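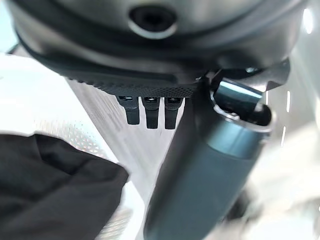 Comparing two grippers with a wrist camera

This page covers how we set up a side-by-side test of two grippers on the same arm, using the wrist camera for both. You need the arm, both grippers, one small camera and a set of objects to pick. Set aside an afternoon for the first run.

The grippers in our test were the Vukura and the Netley. Both bolt to the same flange, but the Netley is longer, so the tool offset has to be changed each time you swap.

Step 1. Mount the camera
Fix the camera to the wrist side of the mount and leave it there for the whole test. Part of the gripper housing will always be in view. Tilt the camera until the fingertips and the object between them are both visible at the lowest point of the pick. Tighten the screws and mark the bracket with a paint pen.

Step 2. Lock the exposure
Auto exposure causes trouble with shiny objects. A chrome cap or a metal ring throws a bright spot, the camera darkens everything else, and the edges of dark parts disappear. Turn auto exposure off and set it by hand against the darkest object in your set. Some glare is fine if you can still see where the object ends.

Step 3. Choose the objects
Use five objects and include at least one long cylinder, one soft item and one with a polished surface. Cloth is worth having. It folds differently every time and shows up weak grip force quickly.

Step 4. Run the picks
Do 40 picks with each gripper, split evenly between the objects. Keep the arm speed the same. Write down each result as held, slipped or missed, and save the video under the pick number. Teresa Morais wrote our logging script for the Prata controller, but a spreadsheet works too.

Step 5. Swap and repeat
Change the gripper, enter the new tool offset and do four practice picks before you start logging. Check the paint mark on the bracket. If the camera has moved – even slightly – line it up again first.

Reading the results
Go through the slips on video before you compare totals. Sort them by object, then by where the fingers made contact.

Page by Fernanda Peixoto. Last updated 16 October 2025.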